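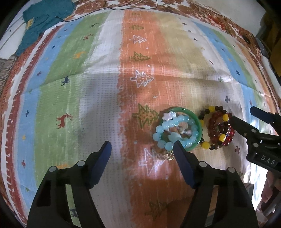 Moisture Loss and Surface Condition of Bar Soap Under Three Storage Methods

Olumide Oyelaran
Materials and Measurement, final project report
June 19, 2022

1. Introduction

Cold process soap is made by mixing fats with a sodium hydroxide solution. The reaction is mostly complete within two days, but the bars still hold a large share of the water used to dissolve the lye. Makers leave the bars on racks for several weeks so that this water can evaporate. The period is called curing. A bar that is sold too early is soft, wears down fast in the shower, and weighs less than its label by the time the customer opens it.

The third point was the starting point for this project. Labels state net weight at the time of packing. If a bar continues to lose water inside its wrapper, the stated weight is wrong after some interval. The project measured the rate of loss under three storage methods and compared the surface condition of the bars at the end.

2. Materials

All bars came from one batch of olive, coconut and palm oils, with lye from a single container. Total batch weight at pour was 3000 g. The batch was poured into a lined loaf mold, covered for one day, and cut with a wire cutter. Bars were trimmed to a nominal 135 g. End pieces were discarded because they have an extra exposed face that was against the mold wall.

Weighing was done on a Kastbridge bench scale with a resolution of 0.1 g. The scale was checked against a brass reference weight before each session. Temperature and relative humidity were read from a Jasar dial instrument mounted on the wall next to the rack. The dial instrument was not calibrated, and its readings are used only to show that conditions were stable.

3. Storage methods

Method A: open rack. Bars stood on edge on a coated wire shelf with a finger's width between neighbors.

Method B: paper wrap. Bars were wrapped in one layer of uncoated kraft paper, folded at the ends and closed with a paper label.

Method C: lidded metal box. Bars were placed flat on a cotton cloth inside a box with a hinged lid. The lid was closed but not sealed.

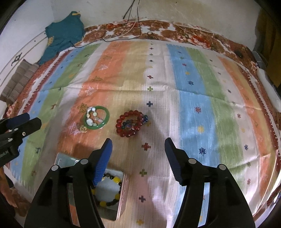 4. Procedure

Bars were assigned to the three methods by drawing numbered slips. Each bar carried its number in pencil on a paper tab pinned to one short end. Tabs were removed before weighing. The first weighing took place in March, on the day after cutting, and the bars were then weighed weekly at the same hour.

The paper-wrapped bars had to be unwrapped for each weighing. This exposed them to open air for a few minutes every week. Weighing bar and wrapper together was considered, but the paper takes up moisture by itself and its weight changed with the weather in a short trial. Unwrapping was judged to be the smaller error.

Surface condition was scored at the end by eye and by touch, using a four-step scale: clean, light ash, heavy ash, sweating. Soda ash is the white powder that forms when unreacted lye at the surface meets carbon dioxide in the air. Sweating refers to beads of liquid drawn from humid air by the glycerin in the soap.

5. Results

The open rack bars lost weight fastest. The curve was steep during the first 2 weeks and flattened after that. By the end of the cure, the difference between one weekly reading and the next was close to the resolution of the scale.

The paper-wrapped bars followed the same curve with a delay. Their final weights were slightly higher than those of the rack bars, and the gap was still closing when measurement stopped.

The boxed bars lost the least. Their curve was nearly straight, with no clear flattening. This suggests that the air inside the box stayed close to saturation and that the loss was controlled by leakage past the lid.

Surface scores showed the opposite order. Most rack bars had light ash on the upper edge. The wrapped bars were clean, apart from a faint print of the paper grain. Two boxed bars were scored as sweating, and one had a brown spot where it had touched bare metal. The spot went deeper than the surface and could not be planed off.

6. Sources of error

One rack bar was dropped and lost a corner. Its later readings were excluded. The heating in the room was switched off during April, which lowered the temperature and raised the humidity. All three groups show a small bend in the curve at this point.

The position of a bar on the shelf was not rotated. Bars nearest the window may have dried faster. The data do not show a clear trend by position, but the groups are too small to rule it out.

7. Comparison with earlier work

The handout by Ekwueme used in the course gives a simple exponential model for water loss from a solid block. The model fits the rack data well after the first week and underestimates the loss before that. A likely cause is that the model assumes an even moisture distribution at the start, while the cut faces of a new bar are wetter than the core. The model does not fit the boxed bars at all.

The Dresudov drying chart, also supplied with the course, predicts a later flattening than was observed. The chart was drawn up for thicker blocks.

8. Recommendations

Bars should be cured on an open rack until two weekly readings in a row agree, and only then wrapped in paper. Net weight should be taken at wrapping. Metal boxes should not be used during the cure. If they are used for finished bars, a full liner is needed on the base and sides.

9. Further measurements

A repeat with a high olive oil recipe is planned, as such bars are known to dry more slowly. The scale log, at 373 entries, is attached as Appendix A. Appendix B contains the surface scores.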